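讲稿备注:仿真先行,设备采购怎么排预算
Arnberg 技术分享,十一月场
时长二十五分钟,留五分钟提问

第1页 标题页

等人坐齐再开始。先说清楚今天讲的范围:讲钱和时间,不讲算法。听众里一半是项目负责人,一半是采购和财务,术语尽量少用。

开场可以直接说:我们去年为 Purkum 项目做设备计划,原先打算一次买齐,后来改成分两批。今天把两份计划摆在一起,讲讲改的理由、改完以后多花在哪里、少花在哪里。

第2页 Purkum 项目要做什么

抓取和开合类的操作:旋钮、拉手、柜门,还有一部分在房间里移动的任务。客户 Thampi 要的是能在旧楼里干活的双臂移动平台,旧楼的五金件规格很杂。

强调一点:写需求的时候,客户给的是任务清单,没有给设备清单。从任务推到设备,中间这一步是我们自己做的,错也容易错在这里。

第3页 第一版计划(一次买齐)

表格在页面上,不用逐行念。只讲总数:254万元,包括两台双臂平台、备用夹爪、一间改造过的测试房间、一年维保。

这版计划的问题:
夹爪的型号在没有测过目标物件的情况下就定了。
测试房间的装修和设备到货排在同一个月,任何一边拖延,另一边都要等。
维保从到货日起算,而平台到货后有一段时间是装在箱子里的。

最后这条财务同事最关心,讲慢一点。合同里写的是到货日还是验收日,差别就是几个月的维保费。我们后来改成验收日,供应商 Fivow 同意了,但是要求验收不得晚于到货后8周。这个条件可以接受。

第4页 第二版计划(分两批)

第一批:仿真用的工作站、软件许可、一台平台。
第二批:另一台平台、全部夹爪、测试房间。
两批中间隔19周,这段时间主要在仿真里跑任务,用结果来定第二批的型号和数量。

提醒:有人会问为什么第一批还要买一台真机。回答是通讯、供电、运输通道这些事情在仿真里查不出来。我们的货梯门宽就是到货前一周才去量的,勉强够。

第5页 仿真阶段的费用构成

工作站:按台算,买断。显卡占大头,不要按最高配买,先确认软件供应商的推荐配置。
软件许可:按席位,按年。我们买了5个席位,后来发现同时在用的通常不到一半,第二年续约时减了。
模型制作:最容易漏。房间、家具、五金件的三维模型,有现成的可以用现成的,没有的要请人做,按件报价。
人力:一名工程师全职,一名兼职。人力不进设备预算,但是要在计划里写出来,否则部门负责人看到的总成本是假的。

这里停一下,问听众有没有买过模型。通常没人举手。说明一下:模型的精细程度直接影响报价。外形只要够判断夹不夹得住,多边形少一点没有关系;如果要研究接触面的摩擦,那是另一个价格。采购单上要写明用途,不能只写“柜门拉手模型一个”。

第6页 仿真结果怎样变成采购条目

做法很简单,一张表,三列:任务、仿真里看到的情况、对应的采购决定。每两周更新一次。

讲三种决定:
开口行程。目标物件的外径加上定位误差,夹爪张开后必须有余量。这一项决定夹爪型号,也决定要不要买可更换的指尖。
观察角度。腕部视角和身体上方的视角各看得到什么,决定相机买几台、装在哪里。
活动空间。双臂在房间里会不会碰到墙、门、洁具,决定测试房间要留多大,装修图纸按这个画。

不要说仿真“证明”了什么。它只是让我们少买错几样东西,真机到了还要再测。以前有一版材料用了“验证通过”,被 Thampi 的人追问了半小时。

第7页 画面

三张连着放,每张停十秒左右。

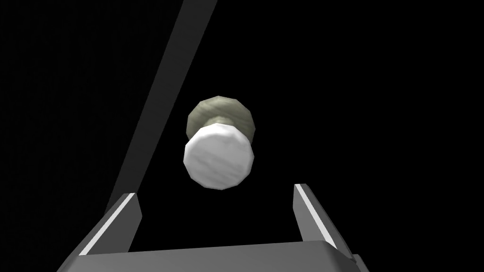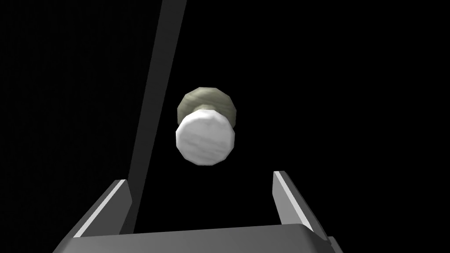
前两张:旋钮状物体,夹爪张开,还没有夹住。第三张:双臂和房间。
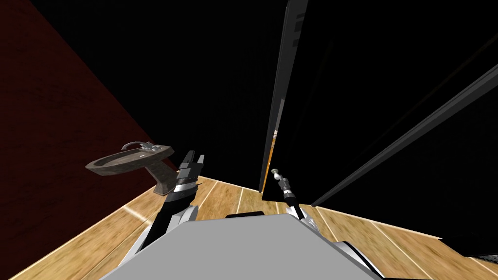 第8页 对照着画面讲采购

开口行程:第一张里两指的间距明显大于白色那一面的直径。请采购同事记住这个关系,询价时要供应商提供最大开口的实测值,样本上的标称值有时不含指尖垫片的厚度。

物件模型:旋钮的边缘是一段一段的平面,模型做得比较粗。判断尺寸够用,我们没有为它多付钱。

房间:第三张里有红墙、木地板,还有一个洗手盆。讲到这里说装修预算的事。测试房间不需要做成样板间,但是地面材料和洁具的安装高度要按旧楼的实际情况来。地面这一项我们在第二版里单独列了,第一版混在“装修杂项”里,没法比价。

第9页 两版计划的差额

页面上有柱状图。口头只说方向:第二版在软件和模型上多花,在夹爪和维保上少花,总数略低。不要把“略低”讲成主要卖点,中间多等的时间也是成本,汇率也变过一次。

如果财务问折旧:两批设备分开入账,各按各的验收日起算。

第10页 给下一个项目的建议

1. 任务清单先定稿,再找供应商报价。
2. 维保起算日写进合同正文,不要放附件。
3. 仿真阶段结束的时间写死,到时间没跑完的任务按保守型号买。
4. 预备金单列,不要分摊到各条目里。
5. 货梯、门洞、供电,下单前量一遍。

第3条可能有争议。没有截止时间的话,第二批会一直往后推,年度预算就过期了。

第11页 提问

备用资料在附页:询价单模板、三列表的空白版、Fivow 合同里关于验收的那一段(金额已遮)。要电子版的会后登记邮箱。

可能会被问到的:
租设备行不行?短期测试可以,超过半年不划算,而且租来的平台不允许改装腕部。
能不能只用仿真不买真机?Thampi 的验收条款要求现场演示,所以不行。
二手平台呢?看过一台,控制器版本太旧,软件许可不支持,没有买。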